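Dikora wrist marker kit – review after 6 weeks of hand demos

Bought two sets in March for our demo recording. Straps, printed tiles, a binder of recording rules. The binder is what I want to talk about, the straps are fine.

Straps first then. Black fabric, fit small and large wrists, no slipping once you pull them tight. Tiles are matte and stay readable under our overhead lights. Left and right are labeled in small print on the tile edge. Too small. I put the wrong one on twice before coffee.

Comfort OK for an hour. After that take a break – the binder says 20 minutes on, then rest, and we ignored that at first. Bad idea. Hands get lazy, motions get short, and you end up with demos you wouldnt want a robot to copy.

Now the rules. Most are good:

One task per take. Say the task out loud before you start, not during.
Both straps on view at start and finish.
Sleeves above the strap, always.
Don't fix a mistake quietly. Either finish the take and flag it or scrap it.
Hands come back to rest before you stop.

That fourth one is worth the price. Min-kyu Ahn went back through 1,628 of our old takes against the checklist and the silent fixes were the biggest reason for rejects, by a long way. Sleeves came second.

What I don't like. The section on clear materials is half a page. Half a page! Plastic wrap, film, see-through tubs, anything shiny – thats most of what we handle on the packaging and tableware tasks. The binder says "avoid where practical." Not practical. We wrote our own rule: clear stuff stays in, gets logged by name on the take sheet, and nobody tidies it away between takes unless tidying is the task.

Also nothing on who signs off. We have the person wearing the straps never approve their own take. Should be page one imo.

The Himeck kit is cheaper but the tiles are glossy and the rule sheet is a single card. Sent it back.

Support answered in a day when I asked for spare tiles. Spares come in a flat pack, peel and stick, go slow or they bubble.

Four stars. Would be five with a real chapter on transparent objects and bigger L/R lettering. Straw task from our table, straps on:

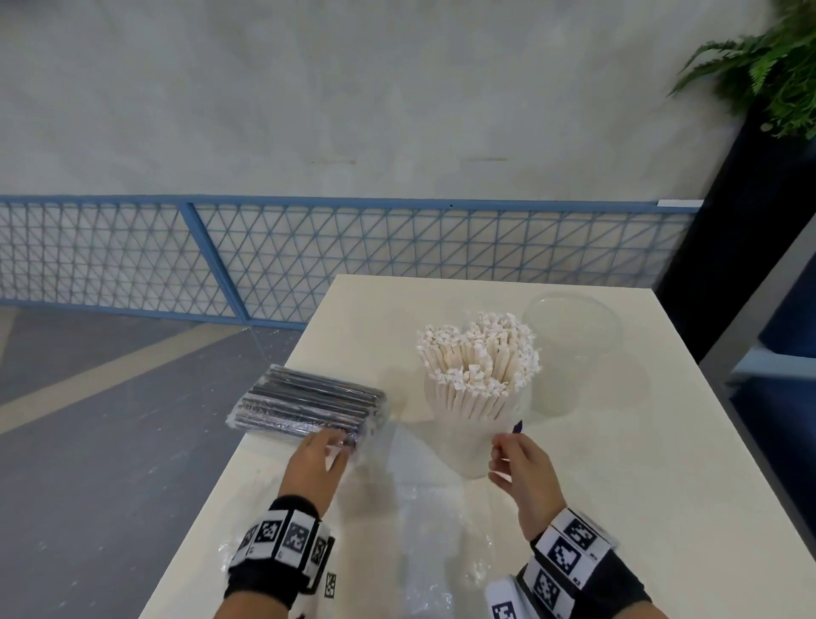

Gil-soo Yoon: Agree on sign-off, but I'd go further and have a second person pull takes at random every week, approved ones too. We passed 4,000 takes before trying that and our written rules had drifted a long way from what people did. Does the binder have anything on versioning the checklist? Ours is on its third rewrite and the old takes don't say which one they were checked against.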